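4.3 Who holds office, and why the minutes are a poor guide

The usual account of small hobby clubs treats the yearly election as the point at which members decide who runs things. Our reading of the Culleck and Rosell papers gives little support to this. Across the 143 annual meetings for which we have usable minutes, a contested vote for any post was rare, and where one was recorded it was often for a minor post such as librarian or show steward. The chair, the secretary and the person who kept the money were nearly always returned "unopposed" or "by general agreement". We doubt that either phrase means much.

Uniyal and Rawat take unopposed returns as a sign of trust. On their view, members who are content see no need to stand against a sitting officer, and a club with few contests is a club in good health. The claim is attractive and may even be true of some clubs, but the evidence offered for it is thin. Their measure of contentment is the renewal rate, and renewal is cheap. A member who pays a small fee each July to keep getting the newsletter has told us very little about what he thinks of the chair. In the Rosell club, renewals held up well through a period when hardly anyone came to meetings at all.

Orozco's rival account is that posts go unopposed for want of takers. Sitting officers stay on out of duty, and new ones are found by pressing whoever is in the room. The interviews lend this some weight. One former secretary at Culleck told us that he had been "volunteered while fetching the tea". Another could not recall having agreed to stand. We heard enough stories of this kind to take the pattern seriously, though they are also the stories that people like to tell, and a past officer has every reason to play down how much he wanted the job.

There is a further problem, which neither account deals with. Minutes are written by the secretary, and the secretary is a party to the matter. Pathak noted this in passing and then went on to code the minutes as though it made no difference. We compared the minutes of two Rosell meetings with the private notes of a member, Kuldeep Sengar, who lent us his notebooks. For the first meeting the two agree. For the second, the minutes give a single line on the election of the chair, while Sengar's notes run to over two pages and describe a long argument about whether a member in arrears could be put forward. The argument ended with the name being withdrawn. Nothing of it reached the minutes. One case proves nothing about the rest, but it ought to trouble anyone who has counted contests from minutes alone, and that includes us in our earlier paper.

We also have doubts about the Hustent survey, which is often cited as showing that members want shorter terms of office. The form went to 167 members and 80 sent it back. The question on terms followed directly after one asking whether "fresh faces" would be good for the club, and it would have taken a stubborn reader to answer yes to the first and no to the second. When the club did change its rules to limit the chair to two years, the outgoing chair became secretary and the outgoing secretary became chair. The same people were sitting at the top table after the change as before it. Whether members felt they had got what they asked for is not recorded.

4.4 Programme and interest

It has been suggested that clubs with a livelier programme find officers more easily. Katiyar, a model engineering club whose talks had moved away from steam and clock repair, is the case most often put forward.

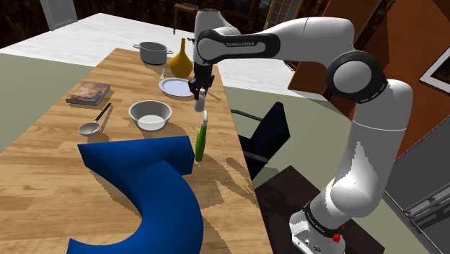 Figure 3. Simulated robot arm with its gripper above a small cylindrical piece.

We are not persuaded. Attendance at Katiyar rose in the year the programme changed, but the club had also moved to a hall with parking and dropped its door charge, and the attendance book does not let us tell these apart. More to the point, those who came for the new talks did not take on posts. The officers elected at the next annual meeting had all joined well before the change, and the post of programme secretary stood empty until the summer. People may like what a club puts on and still have no wish to run it, and we see no reason to expect the one to lead to the other.

A weaker form of the claim may survive. New talks bring in new names, and some of those names may in time be pressed into service in the manner Orozco describes. To test this would take attendance books and officer lists covering the same years, kept by the same club, with joining dates for each member. Of the clubs studied here only Culleck comes close, and its attendance book has a gap at the point where it would be of most use.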